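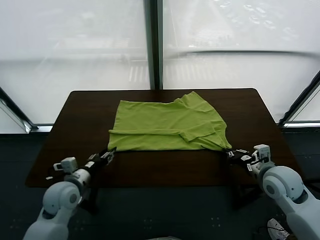 Slack-edge fault

The slack-edge fault is a failure in two-armed garment folding robots in which one gripper closes without holding the cloth and the fold goes ahead anyway. It was first described at the Ceddale test site, in work on the Drendell folding controller, and is most common with thin knits such as T-shirts.

Cause

A parallel-jaw gripper must take hold of a hem or corner lying nearly flat on the table. If the fingers close above the fabric, the jaws meet on air. Early Drendell software read a closed jaw as a good grip – a thin knit and no knit at all gave almost the same finger gap. Partly folded shirts are harder again, as one finger may slip between layers and lift only the upper one.

Effects

The loose side drags, the garment twists and later folds are made in the wrong place. In a August run of 1,000 folds at Ceddale, 89 showed the fault, 76 of them at a lower corner. The safety concern is secondary: in 40 folds the holding arm pulled cloth across the path of the other, and two ended in a wrist overload stop.

Remedies

The Prothero patch compares motor current at both wrists before lifting and repeats the grasp if they differ. The Plultineck method uses a camera check of the hem – slower, but able to detect a single lifted layer.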